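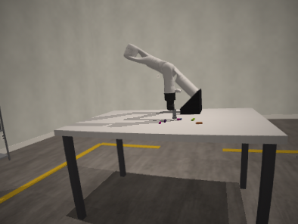
Where can I buy dried limes in this town? At Jatoi, the small grocery behind the bus station, on the lowest shelf next to the lentils.

I looked for them since October. The big supermarket, Culine, has a whole aisle called "World Foods", but it is mostly noodles and sauce in jars. I asked a young man there and he brought me to the fresh limes — very kind, but not the same thing.

My neighbour Humaira Sethi told me to try Jatoi. A bag of 100 grams is enough for many pots of soup. Choose the light brown ones if you can. The black ones are stronger, and my children complain that they are bitter.

I make two holes in each lime with a fork and put it in the pot for the last hour. Before serving I press it against the side with a spoon, then I take it out.

The shop also sells flat bread, but it comes in the afternoon and is finished before five. The 11 bus stops almost at the door.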